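Chapter 5
Keeping Warm: Fibers, Air and Fill
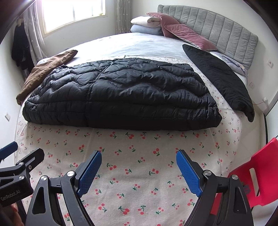 Start with air. Still air is a poor conductor, and most warm clothing is a way of holding it in place. Wool does it with crimp. Down does it with loft. Polyester fill copies down, more or less, and costs less.

Two terms before we go on. Loft: how thick a layer stands when nothing presses on it. Fill: whatever is between the shell and the lining. Students mix these up every term, so learn them now.

Quilting comes next. Stitch lines stop the fill from sliding to the hem, but every line is also a thin spot where heat gets out. Closer lines, more thin spots. Wider lines, more shifting. Designers pick a compromise and the wearer lives with it til spring.

Defne Işık's storage trial at the Lavska mill (see table 5.2) packed 126 jackets flat in December and measured them again later. Up to 92 percent of the loft came back after tumbling. Down did better then polyester. Damp ones did worst, details in section 5.4.

In this chapter:
5.1 Heat loss and the body
5.2 Natural and synthetic fill
5.3 Shells, linings, stitch lines
5.4 Washing and storage

Have your fabric swatches from chapter 2 handy. You'll need the cotton one first.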